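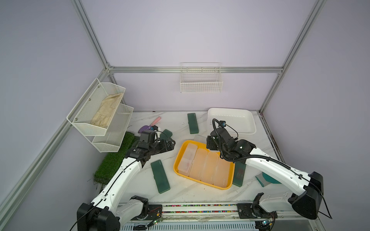 Reading time: 2 min

3.2 Trays, tubs and the habit of putting things back

We come now to the part of the Plimen study we enjoyed most, the small storage that people keep on a table while they are busy with something else. Of the 86 households and allotment sheds we visited in and near Nollunport, a good many had a tray of some sort in regular use, and it was lovely to hear how fondly people spoke of them (one retired baker had kept hers through two house moves and would not hear of a new one!).

Figure 4 shows the kind of arrangement we mean, with four translucent containers standing side by side in a bright yellow tray. Three of them take on a peach-orange glow from the yellow beneath, and the fourth looks whitish. The green cases lie scattered over the marble-patterned tabletop, and there is a trowel with a pink handle toward the back left.

Figure 4. Containers in a row on a tray, with green cases and a trowel on the same table.

Our participants told us again and again that a tray "makes a place" on a table, and that small things tend to find their way back to it. Cases with no tray of their own were put down wherever the hand happened to be, and in 11 of our interviews people brought this up before we had asked. Lytvynenko's earlier notes on kitchen drawers say much the same, though her households were larger and, we suspect, a good deal tidier than ours. We return to the question of lids in Section 4.

Comments (2)

Marlina Sitompul: Enjoyed this very much. Did you ask about colour at all? My mother would only ever have a yellow tray, as she could spot it from the door.

Ragnvald Strömberg: Is the allotment list going to be shared? I would like to compare it with what we have from Skollov.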